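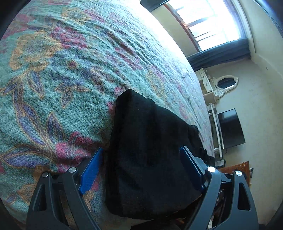

How much should a small team set aside for its first hand-held gripper kit?

Plan on $2,000 per station, with $700 of that kept back for parts that wear. The steps below assume one station and one operator.

Step 1. Write the task list first
List the items the gripper has to hold and the surfaces they lie on. Soft goods such as clothing and bedding call for different pads than boxes or bottles. Do not request quotes until the list is fixed.

Step 2. Split the quote
Ask the supplier to price the grip, the fingers, the pads and the camera mount on separate lines. Moltum and Giltberg both quote this way on request. A single bundled price hides the cost of replacements.

Step 3. Price the pads
Pads are the first item to go. At $80 a set, our station used more of the budget on pads than on fingers. Enter them as a running cost – they do not belong under capital equipment. Check that they can be changed with a standard screwdriver.

Step 4. Add the site costs
Work done in furnished rooms needs transport, cases and spare batteries. We enter $200 per site. Shaimaa Belhaj keeps this line separate in the Lucero sheet so that it can be scaled when a second room is added.

Step 5. Check the lead time
Fingers ordered in December reached us after the holiday shutdown. Place the spares order together with the main order, and have both delivered to the same address.

Step 6. Hold the final payment
Release it after the unit has been through every item on the Step 1 list. Record any slips by item and pad type, and attach the record to the invoice.

Prices checked January 25, 2018.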